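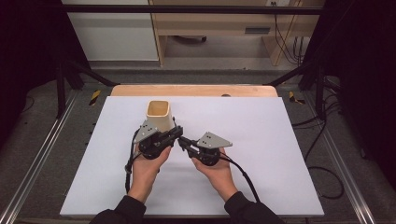 Arnout Verbruggen wrote on the bench channel that the left gripper was closing a hair later than the right one again, and could whoever had the cell next please look at the cable before touching any settings, because last time we spent a whole afternoon in the software and the trouble was a connector.

Well, I had the cell next, so it fell to me, and I was glad to have it. I like a morning like this, with the board wiped down and the grippers in hand and nothing on the calendar until lunch. I'm writing it all out at more length than it needs, partly for Arnout and partly for whoever inherits this in April when I'm over at Trevcombe.

Started 8:40. Cables first, as asked. I followed the left one from the gripper body down along my sleeve and back toward the frame, pinching it every few inches like a nurse looking for a vein. No soft spots, no kinks I could feel. The right cable got the same treatment, for fairness. Then I unplugged both at the far end, blew out the connectors, and seated them again. The left one took a firmer push than I expected before it clicked home. I would not swear it was loose, but I would not swear it was tight either, and I have put a dab of white paint across the collar so that next time we can see at a glance if it has walked.

Closing test after that, ten squeezes on each side with the log running. The lag on the left was smaller but still there. So the connector was part of it, maybe, and something else was the rest.

Next I took the fingers off the left gripper. Siriporn Hemmin had warned me that the pivot on that side collects lint, and my goodness, it does. There was a little gray felt washer of the stuff packed around the pin. I got it out with a wooden toothpick and a cotton swab, and put on one very small drop of the light oil (the Tosteck bottle, not the thick one in the drawer, which makes everything worse within a week). Worked the finger back and forth until it moved the way the right one does. Did the right one too while I was at it — it had less lint, but it had some.

The counter on the left gripper reads 2,802 closings since the last service. The sheet says to clean the pivots at 3,000, so we were within the rules, but I think the sheet is too generous for this room. Carpet makes fluff and that's all there is to it. Proposal, which I will repeat at the meeting: bring the interval down to 2,000 for the left side at least and see whether the complaint goes away. Vichien will say that we should do both sides on the same number so people don't get confused, and he is probably right.

Fingers back on. Snugged the screws by hand first and then a quarter turn with the short driver, no more. Please don't lean on these. The thread is going into plastic and we have already retired one housing that way. I also checked the plates on top of both grippers by trying to wiggle them, and neither one moved.

Then zero and span. Closed each gripper on nothing, set zero, opened it all the way, set span, and wrote both values on the card. For the middle of the range I used the 44 mm gauge block, and the left side came back at 44 on the nose, three tries running. The right side was fine before I started and is fine now, so I left its numbers alone.

After the block I like to finish on something that isn't a block. A gauge is polite and flat and sits exactly where you want it, and our real work is on crockery. The cream cup is my favorite for this. It has squarish sides with rounded corners and a good thick rim, so you can come at it flat on or come at it on a corner and learn something different each way. The glaze is slick too, and a finger that isn't sitting square will tell you so pretty quickly.

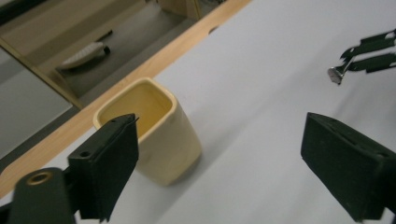
Cream cup on the white board, fingers open on either side of it.

Method, for the next person: stand the cup up on the board, bring the open fingers down with the cup between them, stop, look at the gap on each side, and only then close. I am usually nearer on one side than the other and have to make myself slow down and center up. Nantana Phetsri does it in one smooth motion and I'm a little envious. Close gently, lift an inch, hold for a slow count of five, set down. Do it flat on and then on a corner, with each hand. If the cup turns in the fingers during the hold, go back and look at how the pads are seated before you look at anything else.

Results: flat on, left and right, no turning. On the corner, right, no turning. On the corner, left, it turned slightly the first time. I reseated the left pad, which had gone back on with a tiny step at the bottom (my doing, from this morning), and after that it held. Log for both sides now shows the closing curves lying on top of each other as near as I can judge by eye. Arnout, I've saved them in the usual folder, under "left lag," before and after, so you can tell me if you see something I don't.

Still to do:
Order two more sets of pads from Rattanakul. We are on the last pair.
Ask Iona Chisholm whether the Skallirville cell has the same lint trouble, and if they have carpet over there or a hard floor.
Gather up the slack in the cables on the right side and tie it to the frame. I stepped over it all morning.
Move the light oil out of the drawer with the thick oil, and label both.
Check the paint mark on the left connector at the end of the week.

Stopped at 11:50. Counter on the left reset to zero, card filled in and back in its sleeve.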